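What a Kitchen Arm Costs After You Have Paid for It

A small catering company planned its first robot purchase over a whole winter. The arm was the easy part of the budget.

September 2018

When Noemi Lyons opened the spreadsheet for the first time, it had 11 lines. Today it has 50, and she says that the short version was the dangerous one.

Lyons runs operations at Tristness, a company that prepares cold lunches for offices and two small hospitals. In February her directors agreed to look for a robot arm for the preparation room. The work they had in mind was modest: bring a board to the worktop, put it in position, take it away again when the cook has finished. People do this many times in one shift, and it is the part of the job they complain about most.

"We did not want a robot chef," she says. "We wanted a pair of hands for the boring movements."

Three suppliers were invited. Two of them, Stolleo and Gatti, sent complete offers with an arm, a gripper and a stand. The third, Fusten, offered only a rental with a monthly price. On paper Gatti was the cheapest, and for some weeks everybody at Tristness believed that the decision was made.

The part that touches the food

It was Ross MacRitchie who slowed things down. He is an independent adviser who helps small food businesses to buy machines, and his first question was about the gripper. The Gatti offer included a standard one, made for cardboard boxes. Its fingers opened wide enough for a box but they were too thick to get under a flat thing lying on a table.

A board is more difficult than it looks. It is thin, it is heavy for its height, and on a smooth stone top it can slide away when you push it from one side. A person solves this with a fingernail. For a machine you must pay, either for thinner fingers, or for a better camera, or for many hours of programming.

MacRitchie therefore asked for a trial with the kitchen's own materials: the bamboo boards, the marble-patterned counter and the usual metal-edged equipment left standing nearby. He does not accept demonstrations on an empty table. In his opinion the buyer should see the fingers come down at the edge of the real board, with the real clutter next to it, before one pound is spent. 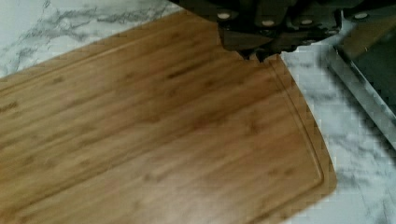 Three columns instead of one

After the trials, Lyons divided the budget in three columns. The first is what you pay on the day of delivery. The second is what you pay in the first year, and the third is what you pay each year after that.

In the second column she found the biggest surprises. Spare fingertips were one of them. Stolleo asks £2,302 for a full set of food-safe fingers with the mounting plate, and recommends keeping one set on the shelf. There was also the electrician, the training of the staff, a washable cover for the arm, and the hours of the kitchen when no lunches can be made during installation.

The third column is shorter but it does not stop. It contains the service visit, the software licence and the insurance. Fusten looked expensive until this column was filled in, as its rental price includes the service and the covers. Over two years it was nearly equal with Stolleo. Over five years it was not.

Lyons also reserved money for boards. The kitchen had bought them at different times, in different sizes and with different grooves, and for a machine this variety is expensive. Replacing them with 100 boards of one model cost less than one extra day of programming. It was MacRitchie's idea, and he repeats it to all his clients: before you pay to make the robot cleverer, look if you can make the work simpler.

What to ask before you sign

His other advice is equally practical. Ask who comes when the arm stops in the morning, and how long the journey takes. Ask for the price of every part that can be damaged by water. Check the height of the worktop and the space behind it - a stand that blocks a refrigerator door will be hated by the cooks from the first week. And let the cooks be present at the trial, as they see problems that a manager does not see.

He also warns against buying for the work of tomorrow. Many firms choose a bigger arm for tasks that they may do one day, and then pay for the heavier stand and the wider safety area. "Buy for the job you can describe," he says. "If you need two pages to describe it, it is too early to buy."

Tristness has chosen Stolleo, with one arm and two sets of fingers. Delivery is planned for the quiet weeks after the new year, and the contract allows the company to return the arm in the first three months if it does not reach the agreed speed. Lyons insisted on this clause, and she paid a little more for it. It is line 50 in her spreadsheet.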